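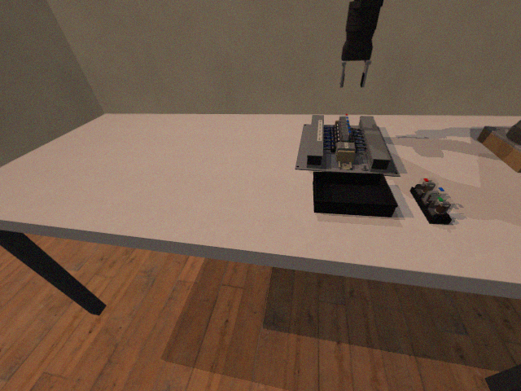

Search this notebook Go

Wednesday, sim bench, Kenanar class project

Loaded the Jirdale scene with the electronics board, tray and component holder. Physics step unchanged from Monday's config. Open-gripper start pose for all runs.

Batch of 18 seeds, episode limit 600 steps. 4 stopped on the limit, all in the approach phase. Nesma thinks the wrist offset in Trundach is still in the old tool coordinates. Checked: the fixed view agrees with her, the wrist log doesn't. To be sorted before anyone retunes the controller.
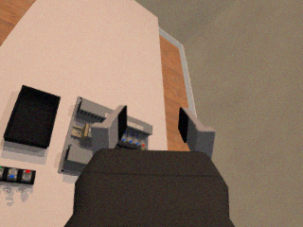
Wrist view, fingers open, tray and board on the table.

Colour labels on the holder parts (red, blue, green) to be kept as they are. Siiri's parser reads them by name and falls over on "gray", so use "grey" in the scene file.

Shadow rendering left on. Turning it off saved 30 ms a step on my machine, but Hanne wants both views matched to the earlier set.

To do: rerun the 4 failed seeds with the offset zeroed. Fiorella has the render node until 4 pm. Logs are in the shared folder under Jirdale.

S. Kokkonen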